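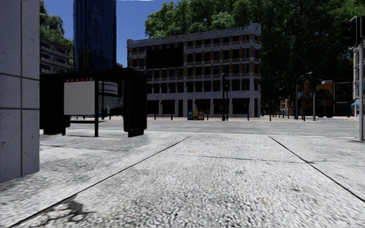 Walking Kakell Home

Fiction / Short Reads
4 min read

Sabine Janssen put her coffee on the floor, where it couldn't get knocked onto the controller, and loaded the Jerkmont map. Run 153. The bus shelter came up on her left and the brick building across the road, same as always.

"Just take it to the shop corner," said Ettore Valentini from the next desk. "Nice and easy. It copies everything you do."

"I know it does."

"It copied you looking for the bus."

She had done that in August, once, by habit. For a week afterward the Kakell had stopped at every shelter and turned its head. She pushed the stick forward and kept her eyes on the crossing.

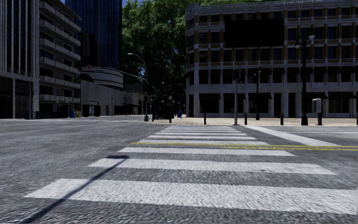

What does the robot learn when a person steers it through a street?

It learns which move the person made at each view along the way, and later it tries to make the same move when it gets a similar view.

That was how Suvidell put it in the handbook. Sabine had read it on her first day, and had thought it sounded like raising a child, only with better records.

She lined up with the white stripes and went over at walking speed. Ettore wanted her to stop at the curb first, so she backed up, threw out the run, and started again. Then she did it a third time because she had sneezed.

"People sneeze," Ettore said.

"I don't want it swerving every time someone sneezes."

He wrote that down.

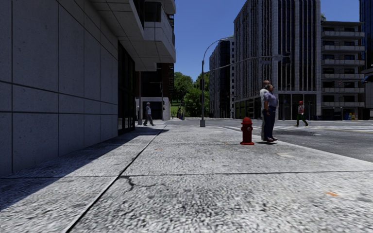 The Hydrant

The next stretch had people in it. Two men stood by the curb near the red hydrant, one gray-haired, one bald. Sabine called them the Caputo brothers. She gave them plenty of room and passed on the building side.

"You slowed down," Ettore said.

"I always slow down for them."

"They're not real."

"It doesn't know that."

He played the run back twice and kept it.

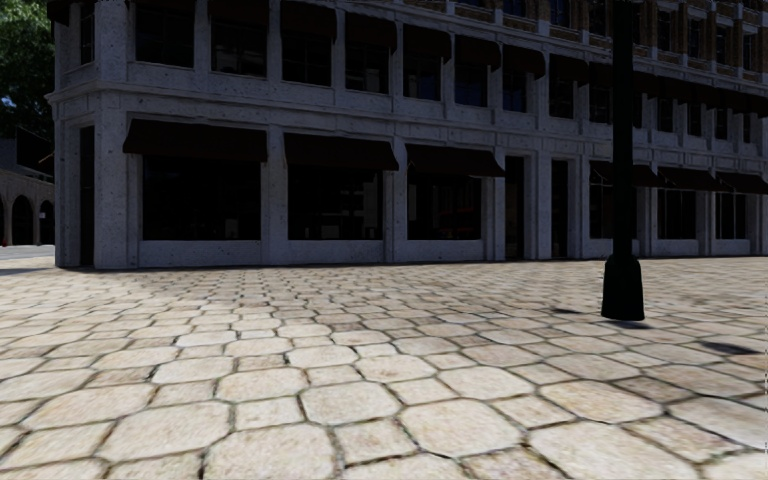 Run 212

Her last one before supper was on the cobbles, by the black lamppost and the dark shop windows. She brought the Kakell up short of the post, let go of the controller, and switched it over to drive alone.

It went around the post on the left. Then it stopped and waited a while, facing the shops.

"Did you teach it that?" Ettore asked.

Sabine thought about it. She had looked in those windows on most of her runs. There was something reddish in one of them and she had never worked out what it was.

"Let it look," she said, and reached down for her coffee.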